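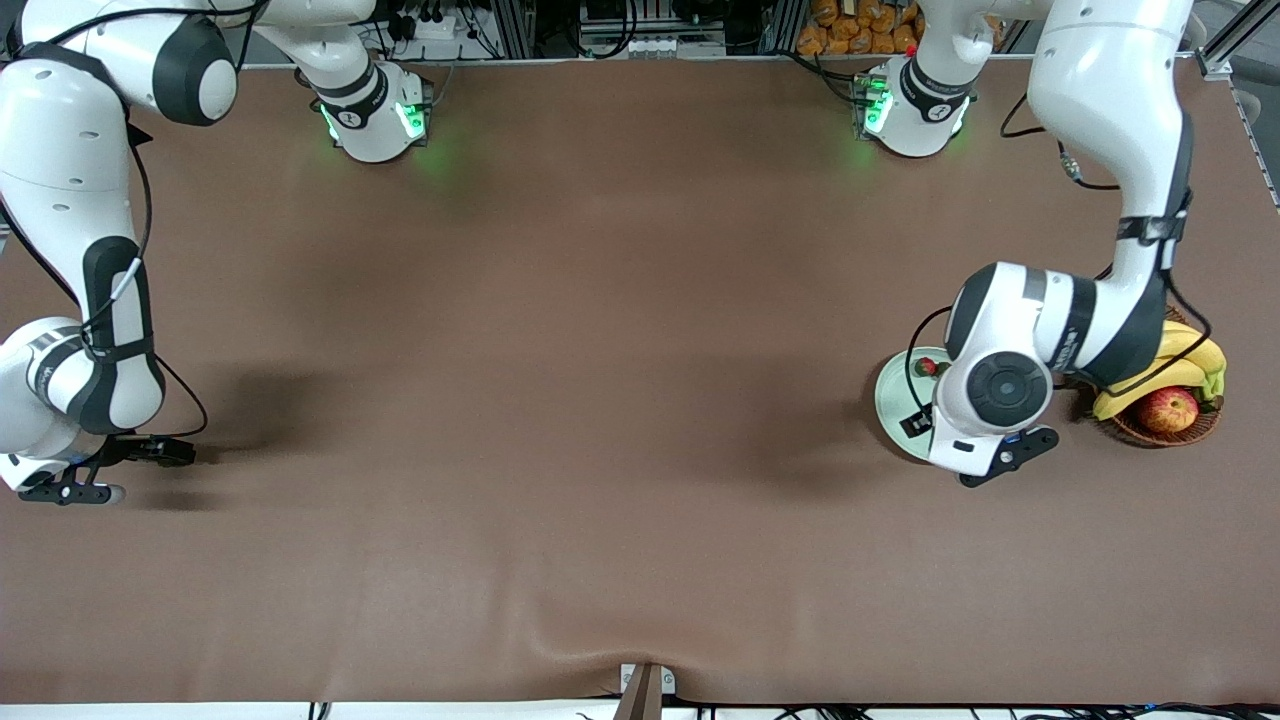
When Bindu Rodrigues picked up my call she was eating a very late lunch at her desk, and she warned me she'd be chewing through the first few answers. Fine by me! She starts in May as head of the lawyer referral service at the Plovport Bar Association, and I wanted to know what she plans to do with it. I write this column from a wide brown tabletop, and by the time we hung up my notes had spread over a good stretch of it.

"People think we hand out phone numbers," she told me. "We listen first. Half the callers aren't sure they even need a lawyer." Last year the service took 549 calls and matched 363 of them with a member attorney (the rest went to legal aid, small claims help or the county clerk).

I asked what bugs her most. She didn't have to think. "Landlord cases. I have 16 attorneys on that list and more than nine of them won't take a tenant. So who am I supposed to call on a Friday afternoon?"

Her plan is to drop the panel fee for anyone who agrees to take two tenant cases a year. Severyn Yatsenko, who ran the service before her, tried something close to that and couldn't get it past the board. "Severyn was too polite," she said, laughing. "I'm going to bring it up every single month."

We got onto her own practice after that, mostly wills and small estates, which she's keeping two days a week. She says Vira Bilyk talked her into applying over a plate of dumplings, and that she's still waiting for Vira to pay for the dumplings.

The new intake form goes up on the association's website the week she starts, in English and Spanish.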